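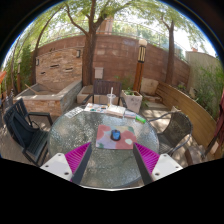 Kohei Shimada wrote in March that the first release mixed up the actor and the role in too many rows, and asked that the two be kept apart before anyone ran counts on the set. Version 2 does this. The person who speaks is now in speaker_name, and any character mentioned in the answer is in role_name.

Statska Stage and Screen Interviews, version 2

Summary

A text dataset of published interviews with stage and film actors, split into question and answer turns. It contains 741 interviews and was built for work on quote attribution and on how performers talk about rehearsal, casting and pay. There is no audio in the release.

Source

Interviews were supplied by two outlets, Damgaard (theater monthly, print and web) and Wolulell (film site, web only). Both gave written permission for research use. Damgaard text was scanned from print up to issue 13 and taken from the site after that. Expect more spelling errors in the scanned part. The field source_type is "scan" or "web".

Files

interviews.csv: one row per interview
turns.csv: one row per turn, linked by interview_id
titles.csv: plays and films named in the answers, with year where known
splits.txt: interview_id lists for train and test

Fields in turns.csv

interview_id: string
turn_no: integer, starts at 1
speaker_name: string, as printed
speaker_type: "actor", "director" or "interviewer"
role_name: string, empty if no character is named
text: UTF-8, line breaks removed
reported: true if the outlet gave the answer as reported speech

Splits

700 interviews are in train and the other 41 are in test. Performers in test do not appear in train. Round-table interviews are all in train.

Labeling

Guadalupe Zepeda and Uldis Ķēniņš labeled speaker_type and reported. Rows where they disagreed were settled by Edgars Priedītis. The labels were made in Stindatach, and its export drops trailing spaces, so character offsets from version 1 will not match.

Known problems

Long answers were cut at 1180 characters in version 1. The full text is back in version 2 for web sources. Scanned sources still have the cut.
Stage directions quoted inside an answer are not marked.
Titles in translation may appear twice in titles.csv, once per language.
Some performers are listed under both a stage name and a legal name. There is no alias table yet.

Use

Research and teaching only. Do not republish whole interviews. Requests to remove an interview go to Rasmus Rimkutė and are applied in the next release.

Changes

21st May: version 2 files replaced, wrong header row in titles.csv fixed. No change to splits.txt.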